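# The Drawer That Closes by Itself

When Amarachi Bassey moved to Kistiditz in May, she wanted a kitchen where she could cook with one hand. In the other arm she had her son, who was then very small and did not like to be put down.

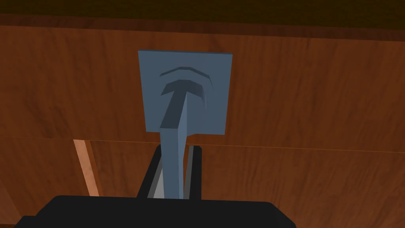

She rented a narrow apartment above a bakery, and the old kitchen there gave her trouble every day. The knobs were round and smooth, and with oil on the fingers she could not turn them. "I opened the cupboard with my elbow," she tells me. "Sometimes with my foot."

Many of us live with such small difficulties and stop to notice them. Hardware is bought last, when the money is almost finished, and it is chosen for the color. But the hand meets it before anything else in the house.

Phong Mạc has thought about this for a long time. In his shop, Kivine, he keeps 1,739 handles, knobs and pulls, each one with a paper label written in pencil. Some are from schools, some from ships. He lets the customers try them on a test door near the window, and he asks them to close their eyes.

"People come with a photo from a magazine," he says. "Then they hold the thing, and they choose another one."

Bassey visited him 2 times before she decided. She took long handles for the lower drawers, where she can pull with the side of the hand, and kept the old knobs on the high cupboards — she rarely opens them. The landlord agreed, with the condition that every old screw stays in a jar.

Her son walks now. He has learned to open the lowest drawer, where she stores the pot lids, and he takes them out one after another while she is making the soup.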